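Ticket: play kitchen, strawberries going missing
Product: Cusmont table
Status: open

Two strawberries supplied, both forever on the floor by Monday lunch. Table has holes in it. I have drawn my own conclusions.

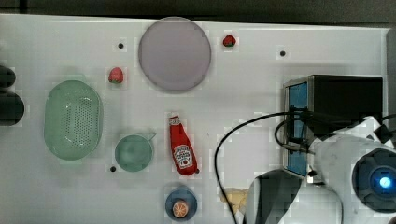

Plate, colander, ketchup, both suspects

Tried so far: moved fruit nearer the plate. Told Gill's it was urgent — they sent a catalogue.
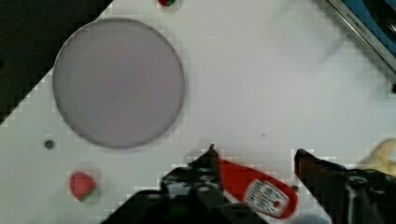 Posted by Carys Prosser, 2 replies

Strawberry still on the table at half ten. Please advise whether the holes can be plugged.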